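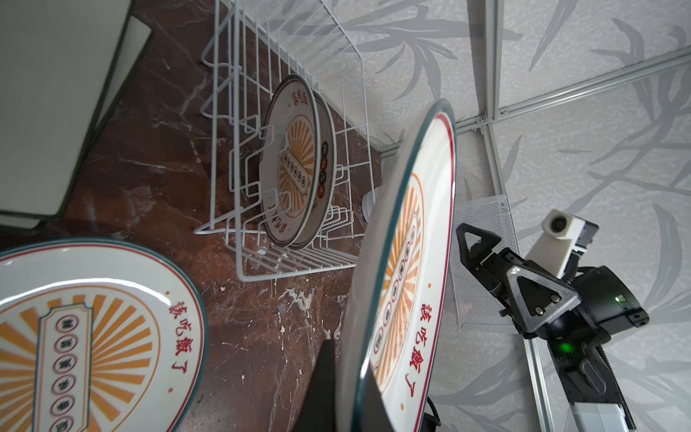

Figure 1. Test plates from the Tonarard set at the draining station: two in adjacent slots of the wire rack, one flat on the benchtop, one held on edge.

Slot spacing and plate stability in a household dish rack
Group 4: Deolinda Vilela, Eduardo Azevedo, Judite Barros
Supervisor: Shobha Chacko

1. Background

Domestic dish racks are sold in a small number of slot spacings, and the spacing is seldom matched to the crockery in the home. A plate that sits loosely leans until its rim meets the wire or the face of the next plate. Where two faces meet, water is held between them and the drying time goes up. The group was asked to measure this effect for one rack and one set of plates, and to recommend a loading pattern for the Vidport unit kitchen.

2. Materials

The rack is a white-coated wire model with tall vertical slots and a row of shorter dividers along the base. It was placed on the polished stone benchtop, a dark reddish-brown marble with pale veining. All plates are white ceramic and share one decoration: a teal rim, a thin red inner ring, orange rays and a cream central panel with a column of medallions. The red characters 該吃飯了 ("time to eat") follow the rim at one side of the face.

The lettering proved useful as an index mark. Because it occurs on one side only, the rotation of a plate could be read directly from the rack without adding tape or ink, either of which would have altered the wetted surface.

Mass was taken on a Sundard kitchen balance. Water was drawn from the mixer tap and held in a plastic tub between runs.

3. Method

Each plate was immersed fully, lifted, held on edge over the tub for a count of four seconds and placed in its slot. Two loading patterns were compared:

Pattern A — adjacent slots, all decorated faces the same way.
Pattern B — one empty slot between plates, faces the same way.

Retained water was found by weighing each plate dry and again at the end of the draining period. A run was discarded if a plate was bumped after placement. The window was kept shut and the exhaust fan off. Glória Ramalho recorded the readings on Wednesday, when Eduardo was absent.

4. Results

In total 217 placements were logged. Retained water was lower under Pattern B in every session. Under Pattern A the plates leant at unequal angles, and the rear plate of a pair commonly came to rest close behind the front one. Most of the retained water was found on the lower part of the rim, where the curve meets the base wires — this area was still wet at the end of several Pattern A runs.

Rotation of the lettering had no measurable influence.

5. Sources of error

The balance resolves whole grams only, which is coarse for the quantities involved. Room humidity was not controlled. The four-second hold was counted aloud and varied between operators. Judite's early readings were entered under the wrong pattern and had to be re-sorted from the paper sheets.

6. Recommendation

Load alternate slots where the number of plates allows it. For a full load, wipe the lower rim before stacking. Further work should repeat the runs with bowls and with the narrower Lobo rack held in the store cupboard.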